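Markier household word list

README, last touched Jul 6, 2026

What it is
Word list of everyday household terms, 531 entries, English with spelling variants and a short gloss each. Started as a cleanup of the old Plellia list, which had doubles all over and three ways to write "slipcover". Now its own thing. Plain text, tab separated, one entry per line.

Who
Slavica Leka – glosses, most of furniture and textiles
Sorin Berisha – scripts, sorting, the duplicate check
Tahira Ghauri – second reader on everything
Questions to Slavica first. Sorin if it wont load.

Files
words.tsv – the list
variants.tsv – spelling variants, keyed on entry id
dropped.tsv – 93 entries taken out, with a reason code
notes.txt – arguments we had, unedited

Columns in words.tsv
id, headword, part of speech, room, gloss, source, reader initials

Room is a loose tag. Kitchen, bath, bedroom, living room, hall, outdoors, any. "Any" got used too much in the early batches, sorry, partly fixed in April. Something like "lamp" stays under any. "Side table" is living room even though plenty of people keep one by the bed.

Living room entries
Biggest group and the messiest. Sofa / couch / settee are separate headwords pointing at each other. Loveseat gets its own gloss (seats two). Tablecloth moved here from kitchen after Tahira complained, then half moved back, so it has 2 room tags now and is the only entry that does.
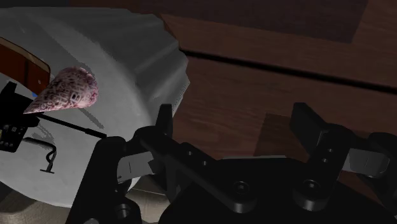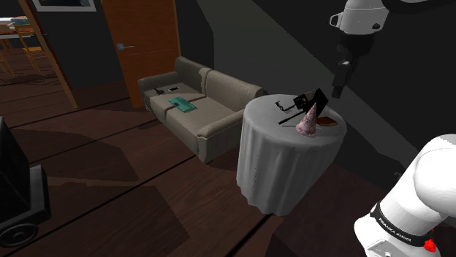 Throw pillow and cushion: not merged. American readers wanted "cushion" for the part you sit on and "throw pillow" for the loose one. Plellia had them as one entry. Old ids still resolve, see variants.tsv.

"Drape" is in twice, noun and verb. Not a duplicate, please stop reporting it.

Glosses
Keep under 70 characters. No brand names. No "a type of". Write it like you'd say it to somebody on the phone. If the gloss needs a second sentence the headword is probly too broad, split it.

Sources
Plellia list (old, cleaned)
Domański glossary, furniture pages only, used with permission
Our own additions, marked "own"
Skasov catalog terms were tried and pulled, too many trade words no one says at home. Those are most of dropped.tsv.

Known problems
- Outdoors is thin. No grill terms at all yet.
- Plurals inconsistent. "Curtains" plural, "blind" singular. Leaving it until next round.
- Variants file has British spellings mixed in without a tag
- Sorting breaks on entries starting with a hyphen
- Reader initials missing on the first batch, can't be recovered

Using it
Fine for spelling checks, word games, teaching sheets. Don't use for translation, glosses are too short for that. Credit "Markier word list" somewhere visible. Changed copies ok, rename them please so we don't get bug reports for your version.

Fixes
Send the id, the old line and the new line. Not a whole edited file. Spreadsheet exports eat the tabs.

Next
Grill and garden words, then the plurals. Sorin wants to renumber the ids, Slavica does not. Ids stay put for now.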